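Home | News | Comment | Business | Archive
Print this page | E-mail this article

COMMENT

Buy the hours before the arm

Rima Darwish
11/08/2018

THE budget papers now going round our larger cleaning and facilities firms have one thing in common. They contain a line for a robot, usually a large one, and very little else. The Drarnumby hotels group has set aside money for three mobile machines to service guest bathrooms. Its plan allows 36 months for the purchase to pay for itself. It allows nothing at all for the work of teaching the machines what a bathroom is.

This is an old mistake. Firms that bought their first computers budgeted for the cabinet and forgot the clerks who would have to feed it. The machine is easy to price because a supplier will print a figure on a sheet of paper. The preparation is harder to price, and finance departments have a habit of treating what they cannot price as free.

A robot that is to pick up, wipe or put away must learn from a great many examples, and at present the most useful examples come from people. They carry out the task with grippers held in their own hands, while markers fixed to the tools allow each movement to be followed. The labour is slow and needs floor space, cabling, spare parts and patience. It also needs the real fittings, for a task practised at a bench may fall apart beside a bath.

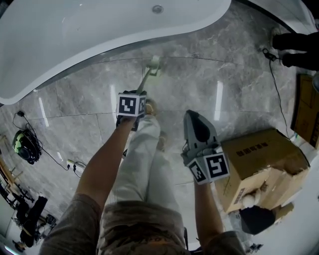 A gripper in each hand and a bathtub ahead: the work that purchase plans tend to leave out.

Merkano, which supplies such equipment to several firms in the region, quotes separately for hardware and for what it calls preparation. Customers are free to strike out the second item, and many do. Of the 14 tenders I have read in the past year, only three kept it in full. The others assumed that the machine would arrive knowing its trade, or that existing staff would teach it in quiet moments. Anyone who has managed a hotel at the height of the season will know how many of those there are.

The case against spending more at the outset deserves a fair hearing. Hardware can be resold, while recorded work may be of little value to anyone else. Methods also change quickly, and a board that pays for a large set of demonstrations this year may find in two years that fewer were needed. These are sound reasons for buying in stages. They are poor reasons for leaving the item at zero.

Chaimongkol, a laundry and housekeeping contractor of modest size, has taken the more careful course. It will rent a single arm until December and has reserved 60 per cent of its project money for demonstrators, rooms and repairs. Its directors will decide on a purchase only when the arm has been tried on their own premises. Fenavico, a competitor, has ordered its machines outright and hopes to be working sooner. It may be right – but it has left itself little to spend if it is not.

Boards should ask for two changes before they sign. Preparation ought to appear in every plan as a line of its own, with a named manager answerable for it. And the people who do the demonstrating should be paid as skilled workers, on proper contracts, instead of being borrowed from the day shift. At Drarnumby the vote on the present plan has been put back to December, and there is still time to amend it.

Print this page | E-mail this article
Back to top | Comment | Archive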